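About Camum

Camum is a residential and day school for adult learners in food service, baking and kitchen management. The school was founded to serve people who wish to enter the food trades later in life, or who already work in them and have never held a formal certificate. It is governed by a board of directors and is licensed to award certificates at three levels.

Our Mission

The school exists to provide sound training in the preparation and service of food at a cost that working adults can meet. Instruction is given in small groups. No class at the school has more than 13 students, and every student is assigned an adviser on enrollment who remains with that student until the certificate is awarded or the student withdraws.

Our Programs

The Foundation Certificate runs for 37 weeks and covers food safety, knife work, stocks and sauces, grains, breads, and the planning of simple menus. Applicants need no prior experience. They must be at least 18 years of age and able to read and write English well enough to follow a recipe and complete a temperature log.

The Advanced Certificate is open to holders of the Foundation Certificate and to applicants with two years of paid kitchen work. Students choose one main subject from baking, large-volume cooking, or the cooking of a particular region. Steamed and boiled doughs, which were formerly taught as part of the baking course, now form a unit of their own and may be taken by students in any of the main subjects.

The Management Certificate is taught in the evening and deals with purchasing, staffing, cost control and the law as it applies to small food businesses. Most of its students are employed full time.

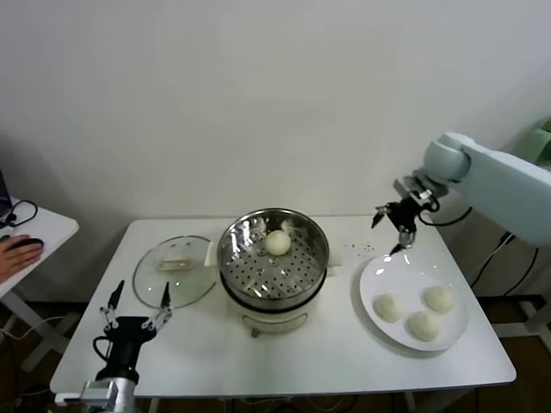 MARNLEY, May 15, 2019 (Wednesday)

The board of directors has approved the opening of a second teaching site in the Bitine Building, on the east side of Marnley. The site will house the Advanced Certificate and the evening program. The Foundation Certificate will continue to be taught at the Abugri Street campus, where the school's offices, library and student dining room will also remain.

The Bitine Building was formerly a dry goods warehouse. It has been leased for a term of ten years and will be fitted with two teaching kitchens, a lecture room and a cold store. Parking is available at the rear of the building, and the number 47 bus stops at the front entrance. Students who hold classes at both sites may use one identification card for entry to either.

Enrollment and Student Life

The school currently enrolls 176 students across its three certificates. A majority live within the county and travel to class each day. A limited number of rooms are available on Abugri Street for those who live farther away, and these are assigned in order of application. Residents are expected to observe quiet hours from ten in the evening and to take part in the care of the shared kitchen on each floor.

The student dining room is open to the public for lunch during term. Meals are prepared and served by Foundation students under the direction of their instructors. Reservations are advised for parties of five or more.

Tuition and Assistance

Tuition is charged by the term and includes the use of knives, aprons and textbooks. Uniform jackets are purchased by the student. The Camum Assistance Fund makes grants toward tuition for applicants who show need, and repayment is not required. Applications to the fund are reviewed separately from applications for admission and have no bearing on them.

Equal Opportunity

Camum admits students of any race, color, religion, sex, age, disability, or national or ethnic origin to all programs and activities of the school. Requests for accommodation should be made in writing to the Office of Admissions before the start of term.

Visiting the School

Prospective students may tour the Abugri Street campus by appointment. Visitors are asked to report to the front office on arrival and to wear closed shoes if they wish to enter the teaching kitchens.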